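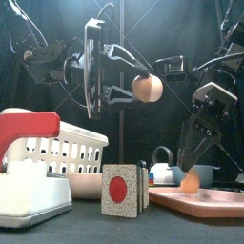
Yaw Sulemana wrote: Before you change anything else, please confirm which tray liner is fitted. The Grolaver liner has a shallower seat than the Odow one, and an egg that sits high in it can roll when you pick it up. That would account for the uneven cracks but not for the shell fragments.

Reply from requester
The Odow liner is fitted. I changed it in February and have not had an egg roll since. The fault is in the opening step.

Ticket 2716
Subject: Shell cap stays attached after cracking
Product: Lullico egg tray, Odow liner
Priority: Normal
Status: Closed

Problem as reported
Brown eggs, opened at the top for baked egg cups. The crack goes most of the way across and then stops. The cap lifts on one side and stays joined on the other. Pulling it off the rest of the way tears the shell downward and drops fragments into the white. White eggs from the same supplier open without trouble.

Checked so far
Liner seated flat. No change.
Eggs from a second carton. Same result.
Eggs left out of the refrigerator for 5 minutes before opening. Same result.
Egg turned so the pointed end is up. Worse. The crack runs down the side.

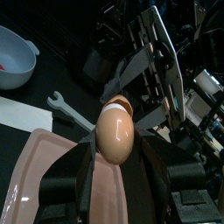

The membrane is the part that holds. The shell breaks, but the skin underneath stretches and keeps the cap hanging. If the cap is pulled upward at this stage, the membrane takes pieces of the lower edge with it.

Yaw Sulemana wrote: Try folding the cap back toward the joined side, then slide a thin blade under it and cut the membrane. Do not twist. Also check how firmly the egg is held. Pressure near the crack line will extend the crack downward. Hold it at the middle or lower.

Reply from requester
Tested on one carton. Cutting the membrane first gives a clean rim on most eggs. Two still chipped, both with thin shell near the top. Holding lower on the egg made more difference than the blade did. I have gone back to Athumani eggs for anything served in the shell.

Resolution
Hold at or below the middle. Crack, fold the cap back, cut the membrane, lift off. Strain the contents if any chip is seen. Tray and liner not at fault, no replacement sent.

Open item
The care sheet still shows the egg being held near the top. Correction requested under ticket 1164.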